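Tradell Stiftung
@tradell_stiftung

Neue Förderrunde für Reparaturwerkstätten: Ab heute nehmen wir Anträge aus allen Gemeinden des Kreises Sudham entgegen. Die wichtigsten Angaben im Überblick. (1/6) 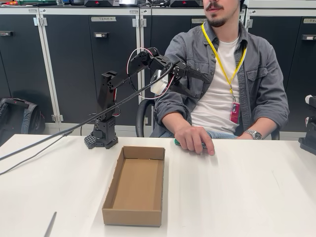 Auf dem Tisch: offene, leere Kartonschale.

Gefördert werden Werkzeug, Mieten und Schulungen. Je Werkstatt stehen bis zu 7 Monatsmieten zur Verfügung. Personalkosten sind weiterhin ausgeschlossen. (2/6)

In der vergangenen Runde gingen 412 Anträge ein, 100 davon wurden bewilligt. Die Ablehnungen betrafen überwiegend unvollständige Kostenpläne – wir bitten um Beachtung des neuen Formblatts. (3/6)

Der Standort Navuvness wird bis Mai fortgeführt. Über die Anschlussfinanzierung entscheidet der Beirat gesondert. (4/6)

Anträge sind bis zum 7. Oktober schriftlich einzureichen. Maßgeblich ist der Eingang bei der Geschäftsstelle im Haus Berisha. (5/6)

Rückfragen zum Verfahren beantwortet die Geschäftsstelle per E-Mail. Auskünfte zum Stand einzelner Anträge können nicht erteilt werden. (6/6)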